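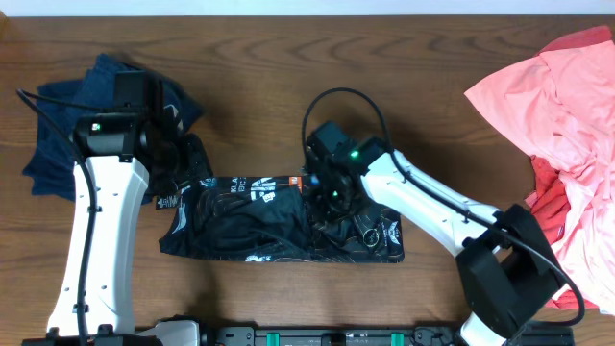 Two-arm folding station with a printed black garment between the arms, Groltell demonstration hall.

Our visit to Groltell had one purpose: to decide whether a two-arm folding station belongs in next year's equipment plan for the Park sorting site. Léonie Arnaud and I went for the site, and Bastien Roussel came from purchasing.

Rosine Chauvin took us through the hall and then through the price list. The station is sold as a pair of arms with grippers, a controller and a table frame. Groltell quotes a lead time of 5 months from signed order. Training covers 3 operators and is included. Spare gripper fingers are not, and Bastien asked for them as a separate line.

Floor space was our first concern. The bay we have in mind at Park is narrow, and the arms need clearance on both sides for their cables as well as for the piles of unsorted clothes. Léonie will remeasure it with the guard rail in place. Power is less of a problem – the old press left a suitable supply behind.

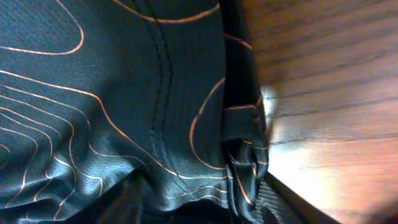 Groltell, Dec 5, 2019

Slippery fabrics matter more to us than cotton. Dark material with a slight sheen and thin copper-orange contour lines, bunched in loose folds and with a seam down the middle, is close to much of what we receive in sportswear. Our May intake came to 1,122 garments, of which 911 were synthetic or mixed. Any acceptance test should use that mix, and we asked for it in writing.

Turard offers a single-arm unit at a lower price. It would fit the bay without changes, but the service contract is yearly and excludes travel. Bastien wants both offers on the same sheet, with maintenance over five years, before he compares them.

Still open: the guard rail quote, the terms for a trial rental, and whether software updates are charged after the first year. Rosine Chauvin is to send the rental terms to Bastien. The Park budget request stays in draft until they arrive.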